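Capítulo 4
El agua que usamos en casa

Antes de hablar de tuberías, presiones y depuradoras, conviene quedarse un rato en la cocina, que es donde casi todos nosotros aprendimos -- sin darnos cuenta y sin que hubiera ningún examen de por medio -- que el agua llega, hace su trabajo y se va por algún sitio.

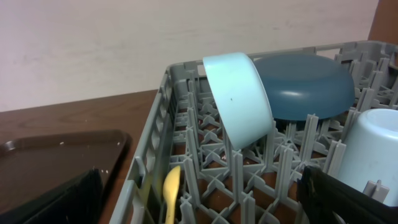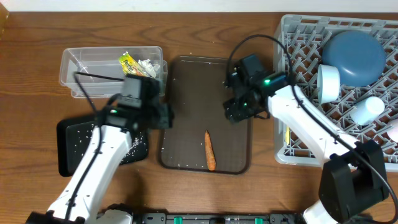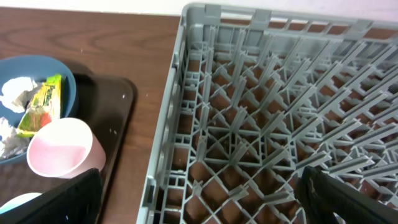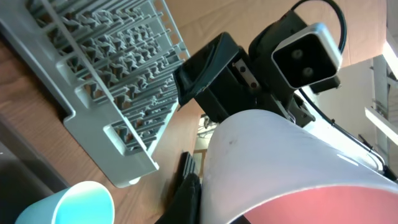 Figura 4.1. Objetos de uso doméstico sobre una mesa de madera.

Quien haya crecido en una casa con muchos hermanos recordará seguramente las discusiones por el turno de fregar, y quien haya pasado algún verano en el pueblo de los abuelos quizá recuerde también el cubo, el barreño y aquella costumbre de no tirar el agua de lavar la verdura, que acababa siempre en las macetas del patio. Aquellas costumbres encerraban una buena cantidad de conocimiento práctico, y en este capítulo vamos a intentar recuperarlo con calma, poniéndole de vez en cuando un número al lado para que podamos comparar unas casas con otras.

El tema central de las próximas páginas es el recorrido del agua desde el punto de captación hasta el grifo, y desde el desagüe hasta su regreso al río. Es un viaje largo, bastante más de lo que uno imagina cuando abre la llave medio dormido a las siete de la mañana, y nos va a obligar a cruzar terrenos que en los capítulos anteriores estudiamos por separado: la gravedad y la presión del capítulo 2, por ejemplo, o las mezclas y disoluciones del capítulo 3. Si alguno de estos asuntos se os quedó un poco flojo, este es un buen momento para volver atrás y repasarlo con una taza de algo caliente. El libro no se va a mover de su sitio.

Un pueblo para acompañarnos

A lo largo del capítulo nos servirá de guía el caso de Rellel, una localidad de montaña con 657 viviendas y un solo depósito, construido en lo alto de una ladera. El depósito se encuentra 85 metros por encima de la plaza, y esa diferencia de altura (que sobre el plano parece poca cosa, pero que se nota mucho en las piernas cuando se sube andando) basta para que el agua baje sola hasta las casas, sin necesidad de bombas. En el apartado 4.2 calcularemos qué presión llega a la fuente de la plaza y por qué en las casas del barrio alto la ducha sale siempre con menos ganas.

La red de Rellel se dibujó a mano hace ya varias generaciones, y se ha ido ampliando a trozos, según se necesitaba. La ingeniera Wing-sze Tam, que dedicó dos inviernos a levantar un plano nuevo, nos ha cedido sus cuadernos de campo, de los que reproducimos varias páginas en el apartado 4.4. Merece la pena leerlos despacio. En ellos hay medidas y croquis, claro está, pero también anotaciones sobre el frío, sobre una válvula que no aparecía por ninguna parte -- estaba debajo de un gallinero -- y sobre la manera en que cada familia del pueblo llama a la misma fuente con un nombre distinto.

Lo que vais a necesitar

Para las actividades bastará con una jarra graduada, un reloj con segundero y un cuaderno. En la primera mediréis cuánto tarda el grifo de vuestra cocina en llenar una jarra de 500 mililitros, primero abierto del todo y después a medias, y repetiréis la medida 10 veces, anotando todos los resultados, también los que os parezcan raros. Esos suelen ser los más interesantes cuando se ponen en común en clase. El agua de las pruebas se puede guardar en un cubo y aprovechar luego para regar, igual que hacían los abuelos.

Palabras que irán apareciendo

Caudal: volumen de agua que pasa por un punto en un tiempo determinado. Lo expresaremos casi siempre en litros por minuto.
Captación: lugar del que se toma el agua, ya sea un río, un manantial o un pozo.
Aguas grises: las que proceden de fregaderos, lavabos y duchas.
Acometida: tubería que une la red general con cada edificio.

4.1 De dónde viene el agua del grifo

Empecemos por arriba. El manantial que abastece a Rellel brota entre calizas, en un rincón umbrío donde la nieve aguanta hasta bien entrado abril. El agua que sale por allí cayó en forma de lluvia o de nieve mucho antes, y ha pasado un tiempo considerable filtrándose por las grietas de la roca, disolviendo a su paso una pequeña parte del carbonato de calcio que encontraba.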